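Joint promotion with a garden centre: who pays for the vouchers, and who gets the email list?

Posted by Miroslava Trnka in Promotions and Partnerships
8 June 2025

Hello all! I look after marketing (and the website, and the market stall when it's sunny) for Flakitora. We make granola and sell it through farm shops and delis, plus a bit online. I am ridiculously excited because Gratden, the garden centre out on the ring road, have said yes to a joint promotion with us in September. We put an on-pack code on 2000 bags, and each code gets you 20% off in their café or their plant section. In return they give us a display by the tills for the whole month.

Everyone gets on brilliantly and we've agreed the fun bits, such as the pack design, the posters and a tasting morning with yoghurt. What we haven't agreed is anything dull. Who takes the hit on the discount? They seem to assume we'll split it, I had assumed it was theirs because the sale is theirs. And people will enter the code on a little web page and leave an email address, so whose address is it afterwards? I'd love to send them our recipe newsletter and Gratden would love to send them their plant club one.

Has anybody here done one of these between two small businesses? I've read plenty about supermarkets and theme parks, but they have legal departments and I have a kitchen table. Any tips on the codes themselves would be very welcome too!

2 replies

hedgerow_jams

Oh, this sounds lovely, do it! We ran one with Lamia, who make candles, and I'd go again tomorrow.

On the money: the way we did it was that whoever rings up the sale carries the discount, and the other side carries the cost of telling people about it. So you pay for the printed bags and the code page, they pay for the 20% and give you the space by the tills. It's easy to explain and you don't end up sending each other invoices for pennies. If they really want a split, agree a ceiling in pounds before anything goes to print, and write down that the split is worked out on what the discount costs them, because a £30 shrub with money off hasn't cost Gratden the same as it has saved the customer.

On redemptions, please don't plan as though every bag comes back. We had 70 codes used out of the lot and were thrilled, as nearly all of those people were new to Lamia. But do make sure both of you could live with it if every single one was used. You can't stop honouring codes halfway through just because it's going well. People will have bought your granola for the offer.

Codes: make each one unique and single use if your printer can manage it. One shared word on every pack will be on a voucher site by teatime. Leave out the letter O and the number 0, and I and 1 as well. We didn't, and I spent an awful lot of September on the phone reading codes back to people. Print the closing date on the bag right beside the offer. And tell the café staff early, weekend staff included! A customer who gets a blank look at the till will remember it, and they'll remember your name with it.

Have a short agreement as well. Ours was a page and a half: dates, who pays for what, who answers complaints, how each logo can be used, what happens to leftover packs. It took an afternoon and we both felt much happier afterwards.

Egilsson

Great idea and a really good match, breakfast people and garden people are the same people in my experience.

I'll only add to the email part. Neither of you should just take the list. Put two separate tick boxes on the code page, both empty to start with, one saying they'd like to hear from Flakitora and one for Gratden. Each business gets the people who ticked its own box, and the offer has to work perfectly well for anyone who ticks neither. Say clearly on the page who is running it and link both privacy notices. Decide now who deletes the leftover addresses once the offer closes, and put that in the agreement too. The ICO website has guidance for small organisations and it's quite readable.

Also put 3 simple things in your terms: closing date, what's excluded, one code per transaction. Keep it short enough that it can go behind the till.

Miroslava Trnka

Thank you both so much, this is exactly what I needed! I hadn't thought about the O and 0 business at all, and our draft codes are full of them. I'm taking the "whoever rings up the sale" idea to Gratden this week with a page and a half of my own. Will report back with numbers once it's over.
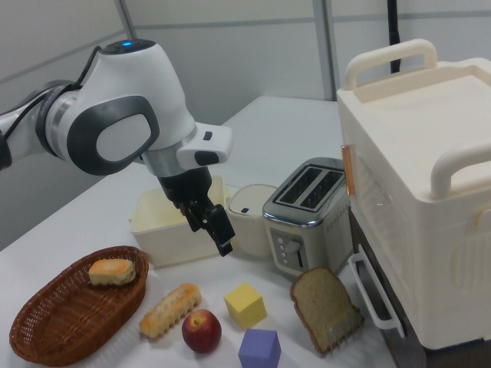 MORE IN PROMOTIONS AND PARTNERSHIPS

Swapping window space with the shop next door
Can a prize draw be free to enter if it's printed on a pack?
How long should a money-off code last?
Sharing a stand at a food fair: splitting the bill

Log in to reply or follow this thread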